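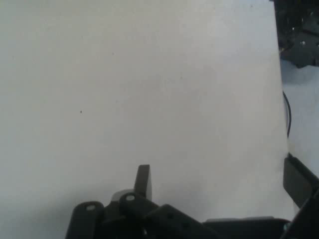

Arnonine opens second sorting line at Wetville transfer depot

WETVILLE, 20 Feb 2019 – Arnonine has commissioned a second sorting line for mixed construction waste at its Wetville depot. The line handles timber, brick, plasterboard and scrap metal delivered in hire bins, and is rated at 230 tons per shift.

Incoming loads are weighed, tipped on a concrete pad and screened into 3 size fractions. Ferrous metal is removed by an overhead magnet. Clean brick and concrete go to the Barrios yard for crushing.

Bins of 6 cubic yards and larger are accepted without prior sorting. Asbestos, paint and batteries remain excluded. Gate hours do not change.
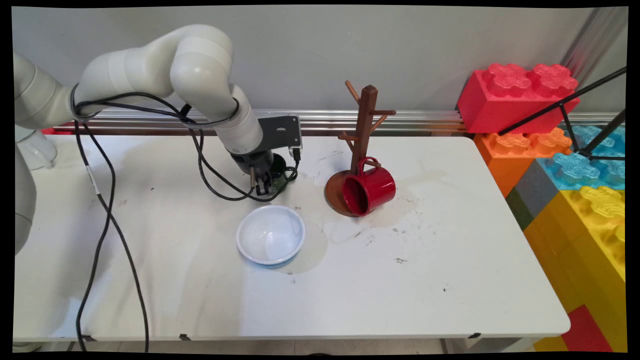
Flurance, which hauls bins to the depot under contract, said the added line should shorten truck waiting times at the weighbridge, and asked that drivers keep using the north gate until April.

Account customers will receive the revised rate sheet – form 800 – with their next invoice.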